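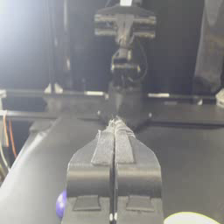
Black textured strips, frayed and slightly lighter at the ends.

Grip underfoot: how slip-resistant surfaces wear out

Wednesday, August 30, 2023

The public stairway between the ferry landing and the upper town in Mevmont has 21 flights, most of them outdoors and all of them steep. When the town resurfaced the treads, it chose self-adhesive abrasive strip for the lower flights and a troweled grit coating for the upper ones. The decision was made on cost. It has since given the town's works office a useful side-by-side record of how two common slip-resistant surfaces age under the same feet and the same weather.

Slip resistance on a stair is a matter of small-scale roughness. A shoe sole is soft enough to deform around hard points in the surface, and the force needed to drag it back out of that contact is what the walker feels as grip. On a dry tread, almost any clean finish will do. Water changes the problem. A thin film separates the sole from the tread, and the peaks of the texture have to be tall and sharp enough to break through it before weight comes fully onto the foot. Peak height matters, and so does the space between peaks, where the water has to go.

Abrasive strip gets its texture from mineral grains bonded to a plastic film, with a pressure-sensitive adhesive on the back. Foam and rubber versions are sold for handrails, tool handles and barefoot areas, where sharp grain would injure skin. They grip by deformation of the strip itself and generally perform less well than mineral grain under a wet shoe.

Strip fails in two ways. The first is loss of grain. A tread is not walked on evenly: people going down place the ball of the foot on or just behind the front edge, and they tend to keep to the handrail side. A strip can look intact from the landing and be nearly smooth over a patch the width of a hand. The second is edge failure. Dirt and water get under a corner, the film lifts, passing shoes catch it, and the end begins to curl or fray. A lifted end is a trip hazard in its own right and should be treated as a reason to replace the whole strip. Pressing it back down does not restore the bond, as the adhesive is by then coated with dust.

In Mevmont the lower flights were fitted with a mineral strip from Kasprzak, cut square at the ends. The replacements have rounded corners, and they stop short of the tread sides to stay clear of the drainage channel. Both changes are cheap. The square-cut originals lifted first at the channel side on nearly every flight.

The upper flights carry a two-part resin coating supplied by Gukness, broadcast with grit while wet and sealed with a thin top coat. The sealer is the delicate part of the job. Too little and the grit sheds in the first winter; too much and the peaks are buried before anyone has set foot on them. Two flights near the top were oversealed and had to be ground back and done again.

Measurement is by pendulum. A weighted arm with a rubber slider swings down, brushes the wetted surface over a set length and rises on the other side. The less it rises, the more energy the surface has taken from it. The works office takes its readings in October, after the summer traffic and before the first frost, and recoats or replaces any tread that reads below 40 in the wet. The same point on each tread is tested every year, on the handrail side, 1,000 millimeters from the wall.

Cleaning has turned out to have more influence on the readings than the office expected. The coating in particular holds fine dirt between its peaks, and several treads marked for repair recovered after a scrub with a stiff brush and a plain detergent. Mopping made matters worse. It moved the dirt into the texture and left a film of cleaning product behind. Pressure washing was effective on the coating but lifted strip edges, and is no longer used below the halfway landing.

Cost comparisons depend on how labor is counted. Strip for the lower flights came to 3,372 in material over the full period, replacements included, and one person can change a tread's worth between ferries. The coating cost more to lay, needs dry weather and closes a flight overnight, but it has needed fewer visits.

Koro, across the water, has a shorter stair with the same exposure and has specified coating throughout, with a contrasting strip let into a shallow recess at each front edge. The recess keeps the strip's edges below the walking surface – a detail that adds a saw cut to every tread and is hard to justify on an existing stair, though on new concrete it can be cast in. The first wet readings there are due after the winter.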